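Print this page | E-mail this article

3.2 Layout of the draining area and placement of shallow ware
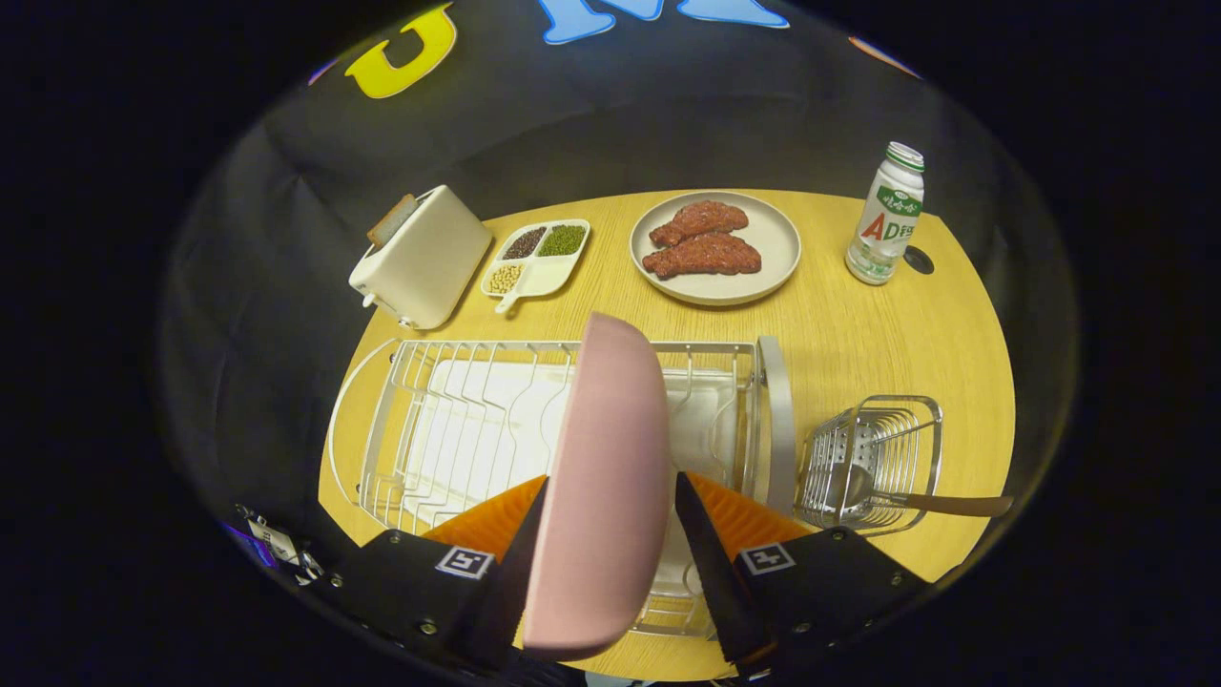 Figure 2. Shallow dish held on edge over the wire dish rack; utensil basket to the right.

The second part of the study deals with the draining area, that is, the portion of the work surface given over to washed ware between the sink and the cupboard. Section 3.1 covered cups and deep bowls, which in the Murville households were nearly always set down inverted. Shallow ware is harder to classify. Plates, pan-like dishes and lids can be stood on edge in a slot, leaned against other items, or laid flat, and the same person may use all three placements in one session.

The arrangement in Figure 2 was used as the reference layout. The rack is of silver wire, with rows of curved uprights that form the slots, and contains a white drip tray. A flat gray panel closes the right end. The utensil basket is a separate piece and stands to the right of the rack on the wooden tabletop. In the figure it holds one metal spoon with a brown wooden handle, bowl down in the perforated inner cup. The dish is pastel pink with a rounded rim and is held upright over the center of the rack.

Following Kordestani, we use the term "edge placement" for any item whose base plane is closer to vertical than to horizontal when released. "Flat placement" covers the remainder, including items laid across the tops of the uprights. An item that comes to rest against a neighbor without entering a slot is coded as "leaning" and is analyzed separately. The scheme makes no allowance for whether the item drains well in the position chosen. Drainage was treated under the Ustier criteria and is reported in Section 4.

A total of 66 placements of shallow ware were coded. Edge placement accounted for 45 of these, flat placement for 19, and leaning for 2. Both leaning items were lids. Coding was carried out from written session records by the second author and checked by Abimbola Idahosa, who had not attended the sessions. Disagreements arose in six cases, all of them concerning items that had been moved after first release. In these cases the first stable position was retained.

Three features of the ware appeared to govern the choice between edge and flat placement. The first was rim depth. A dish with a low rim enters a slot in much the same way as a plate, while a deeper rim bears on the adjacent wires and tilts the item forward. The second was the presence of a handle. Handled items were generally turned so that the handle lay along the rack, and where this could not be done they were laid flat. The third was the order of washing. Items washed late in a session met a rack that was already partly filled, and participants seldom rearranged earlier items to open a slot.

Orientation within the slot was less consistent. With edge placement the base may face either end of the rack, and participants gave no stated preference when asked. Several did, however, keep to one direction throughout a session once the first plate had been placed. Mixed orientation reduced the usable number of slots, as two rims facing one another occupy more width than two rims facing the same way. This effect was small for plates and more marked for pan-like dishes.

The separation of the utensil basket from the rack also deserves comment. In the Rundum layout the basket hangs from the rack and takes up part of its length. The reference layout keeps the full length of the rack available but requires a second reach to one side. Participants who washed utensils last made this reach in a single run at the end of the session. Those who washed items as they came to hand alternated between rack and basket, and their sessions contained more interruptions. Long-handled utensils extended past the basket when set down at a slant, so clear surface was kept on its outer side.

No attempt was made to control the material of the ware. Participants in the March sessions brought their own dishes, and weights were not recorded. The effect of weight on the choice of placement therefore cannot be separated from that of rim depth in the present data.

Print this page | E-mail this article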